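Search this forum
Search titles only
By:

Re: Desk clock loses time, repair or replace?

senyo_a wrote:
Hello everybody. I have an old Zillier desk clock which I bought at a jumble sale in June. It loses 30 minutes in a day. A new battery did not change anything. Should I clean the movement, or is it better to put in a new one? I have never opened a clock before, so please write it simply.

KMorrison wrote:
Put in a new one. A quartz movement is cheap and you need only a small spanner. Measure the length of the shaft first.

lornal wrote:
I do not agree with Kenneth. If the clock is old, the original movement is a part of it. I cleaned mine with two drops of oil and it has been good for two years. Please try this before you throw anything away.

senyo_a wrote:
Thank you both. I like a plain face with black hands, so I do not want to change the hands. The grey one has the style I mean:

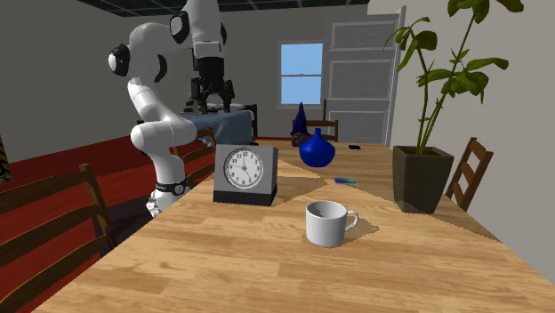 Re: Desk clock loses time, repair or replace? (page 2)

KMorrison wrote:
Lorna, oil inside a plastic quartz movement is a bad idea. It collects dust.

lornal wrote:
Mine is mechanical, I should have said it. But Senyo can still check whether the hands touch each other.

senyo_a wrote:
They did touch! I bent the minute hand a little, and now I will wait until tomorrow.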